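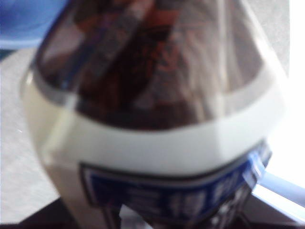

ok so the Fledstead bus drivers are still out. day 5. and the only thing on the radio this morning was parking at the hospital

went down to the depot at Flondberg before work. almost 70 people on the line, somebody's kids handing out coffee. cops across the road in two cars, windows up, bored

quick catch up if your not from here - council handed the routes to Praneck two years ago. Praneck cut the evening runs, then split the shifts. so you drive 6 til 9, sit unpaid til 3, drive again. try doing daycare around that

they want the split shifts gone and they want a washroom at the Solberg loop. a washroom. there was one, it got locked when the contract changed over

and yes I know the strike is a pain. I walked 60 minutes to work, my knees are wrecked. still with them

the local paper finally ran something. four paragraphs, two of them from the company. no driver quoted. they were standing RIGHT THERE

somebody asked about pay. starting rate hasn't moved since the handover, rent in Fledstead has. my place went up in May and I'm in one of the cheap ones

lots of replies saying "just get another job". ok, who drives the bus then

also seniors in the Solberg towers have been sorting rides between themselves, there's a sheet up in the lobby. if you have a car and a free hour put your name on it. drivers asked people to do this btw, they don't want anyone missing dialysis

council meets tonight at 7, public gallery is open. you have to sign in by quarter to or they won't let you speak. the room holds 85 so get there early

can't liveblog, phone's on its last legs. will post after if there's a vote

edit - side door, not the front. front is locked after 5

bring a sweater its freezing in there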